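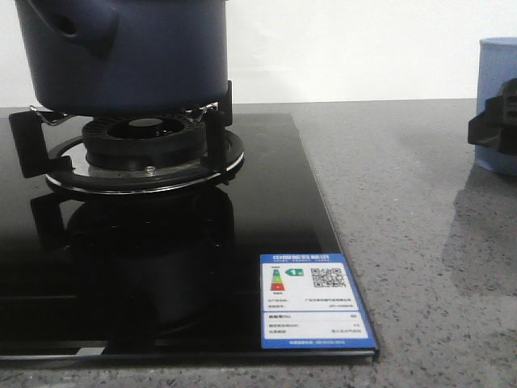 Item 3. Front-left burner, pot on the supports.

Tronstead Apartments
Kitchen and Gas Appliance Inspection Checklist, Unit 7
Date: 2022-10-20
Inspection type: annual, occupied unit
Performed by: Grinita Property Services
Previous inspection: January

Ratings: OK = acceptable. R = repair needed. M = monitor, check again next visit. NA = does not apply.

GAS SUPPLY

1. Shutoff valve reachable without moving appliances: R
Valve is in the base cabinet left of the cooktop, behind stacked baking trays and a box of cleaning products. Tenant cleared it during the visit. The shelf in front of the valve has to come out or be cut back. Same comment was made in January and the work order was closed without the work being done. Reopened.

2. Flexible connector, condition and length: OK
No kinks or corrosion. Connector does not pass through a wall or cabinet side. Leak solution applied at both fittings, no bubbles.

3. Burners light and burn evenly: OK
All burners lit on the first or second try. Flame blue and steady at high and low. Caps seated correctly. Tenant was reminded to let caps dry fully after washing before putting them back.

4. Pan supports level and stable: OK

5. Control knobs turn freely and return to off: M
Right rear knob is stiff between low and off. It does reach off. Replace the knob and check the valve stem if it gets worse.

6. Clearance from burners to combustible material: M
Paper towel holder was mounted on the underside of the wall cabinet, too near the cooking area. Tenant agreed to move it. Confirm at follow-up.

VENTILATION

7. Range hood fan works on all speeds: R
Low speed does not run. High speed runs but is noisy. Hood is a Cieślak unit, original to the building. Parts are still available through the supplier. If the motor is the problem, replace the whole hood.

8. Grease filter clean and in place: R
Filter in place but heavily loaded. Left with tenant to soak in hot water and dish soap. If it does not come clean, maintenance has spares in the basement storeroom.

9. Duct connected and vents outdoors: OK
Tape at the elbow is lifting on one side. Retaped during visit.

10. Kitchen window opens and stays open: OK

ELECTRICAL

11. Counter outlets GFCI protected: OK
Tested with the button and with a plug-in tester. Both tripped and reset.

12. Outlet covers intact: R
Cover plate beside the refrigerator is cracked at the lower screw. Standard white single-gang plate. Can be done on the same trip as item 7.

13. Extension cords or power strips in permanent use: M
One strip behind the microwave, feeding the microwave and a toaster oven. Tenant told not to run both from it. The toaster oven now goes to the counter outlet.

14. Panel directory legible: R
The kitchen circuits are labeled "kit" and "kit 2" with no way of telling which is which. Directory needs to be rewritten. This applies to every unit on this floor and should be done as one job.

PLUMBING

15. Sink drain and trap free of leaks: OK

16. Dishwasher drain hose looped high: R
Hose lies on the cabinet floor. Needs a clip under the counter.

17. Caulk at sink and counter: M
Gap starting at the back right corner of the sink. No staining in the cabinet below.

ALARMS AND FIRE EQUIPMENT

18. Smoke alarm in hallway: OK
Sounded on test. Idimer sealed-battery type. Manufacture date on the back is within limits.

19. Carbon monoxide alarm: R
Alarm found in a drawer, not mounted. Tenant said it had been chirping. It gave the end-of-life signal on test. A new alarm was installed outside the bedroom before leaving. Old one removed for disposal. Repair complete, no further action.

20. Fire extinguisher present, gauge in green: OK
Mounted by the kitchen entrance. Tag is current.

21. Exit path clear: OK
Bicycle in the entry hall leaves enough room for the door to open fully. Ask tenant to keep it on the closet side.

COST ESTIMATE FOR OPEN REPAIRS

Items 1 and 16, cabinet shelf and hose clip: $100
Item 7, hood repair: $400
Item 7, if the hood is replaced instead: $800
Item 12: from stock, no charge
Item 14: to be quoted for the whole floor

FOLLOW-UP

Item 1 is a priority and should not wait for the hood parts. Tenant asks for morning appointments and at least a day of notice. There is a cat in the unit, so keep the hall door closed while working.

Monitor items 5, 6, 13 and 17 go on the list for the next visit. Copy of this form left with tenant, original to the Tronstead office.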